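Are plastic plates OK for keeping fruit out on the table?

Posted in Kitchen & Table by pinkplate_nara

Hi all, hoping somebody can settle this for me. I moved into a smaller place in October and there's no room for the big fruit bowl anymore (it was a wedding present, it weighs a ton, it lives on top of the wardrobe now). So I've been putting our mandarins out on flat plastic plates on the kitchen table, which is white and shows absolutely everything.

Two things are bugging me. First, the mandarins go soft on the bottom after a few days, and I don't remember that happening with the bowl, though maybe we just ate them faster. Second, the plates. I bought a stack of the plain colored ones from the Prerkovico outlet, 60 cents each, and they're fine, they're cheerful, but they're picking up little specks and dull patches that don't come off with normal dish soap. Are they worn out? Is it gross to keep using them? My sister says get a wire basket and stop fussing, but I like the plates!

Also, if anybody has an opinion on fridge vs. table for mandarins, I'm listening. We go through a bag a week in winter, less the rest of the year.

3 replies

mostlysoup
Fridge. Table is fine for two or three days. Plates are fine too, just wash them.

brerkia_kitchen_mom
Oh, I can talk about this all day, sorry in advance. I have used plastic plates for fruit for years, first because of toddlers and then out of pure habit, and they work great as long as you keep it to one layer. The soft bottoms are mostly from fruit sitting on fruit, or from fruit sitting in a bit of water. Do you rinse them before you put them out? I used to, and then I'd wonder why there was a fuzzy one by Thursday's dinner, so to speak. Now I leave them dry and rinse one when I'm going to eat it. Turn them over when you walk by, too. It feels silly but it helps.

A raised rim is good for stopping runaways, but it also holds any drips, so wipe the plate when you refill it. I just use the corner of a dish towel.

For the specks, make a paste of baking soda and a little water, leave it on for 25 minutes, and rub it with a soft cloth. Please don't use the green scrubby side of the sponge!! I ruined a whole set of Ji picnic plates that way, they went cloudy and after that every bit of tomato sauce moved in permanently. If a speck is still there after the paste, run your fingernail over it. If you can feel it, it's something stuck on and you can try again. If it's perfectly smooth it may just be in the plastic, and I'd leave it alone. I have one with a dot like that and it's been through the dishwasher more times than I can count (top rack only, the bottom rack warps them).

When would I throw one out? Deep knife scratches, cracks, or a smell that won't wash off. A small mark on an otherwise clean plate wouldn't bother me one bit, especially for fruit you're going to peel anyway.

About the white table, I gave up and got a white one too, and I've come around to it. A pink plate and something orange look so cheerful on it first thing in the morning, and you notice crumbs and juice right away, so they get wiped up before they turn sticky. 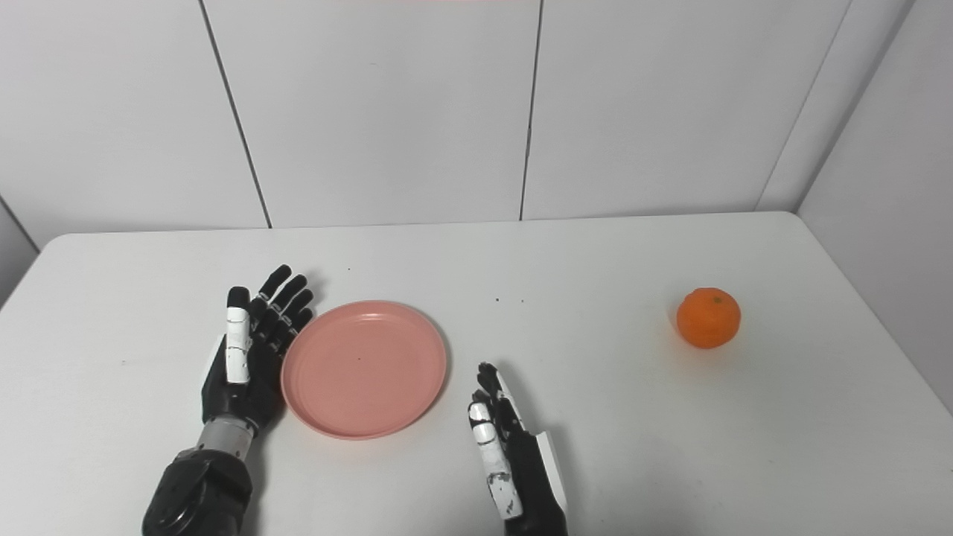
Anyway, back to your fridge question. I split the bag. Most of it goes in the crisper drawer, out of the plastic so they can breathe, and I put out only what we'll eat in a couple of days. They taste better when they're not ice cold, in my opinion, so the ones on the table get eaten first and then I bring out a few more. If you have kids, put them where the kids can reach them. Mine will not open a drawer for fruit, but they'll grab whatever they walk past.

And keep the plates. A wire basket is pretty, but it leaves dents in the soft ones and you'll be fishing little stems out of it forever.

old_tin_lid
Agree with most of that, but I'd skip the dishwasher entirely for cheap plates. Mine curled up at the edges on the top rack too. Warm water, soap, dry them before stacking. Also keep the mandarins away from the bananas, and out of the window if your table gets sun in the afternoon. If you do end up with soft ones, squeeze them for juice the same day. Toss anything with mold on it, don't cut around it.

pinkplate_nara
Thank you all! I have been rinsing them, so that's probably my problem. Trying the baking soda tonight.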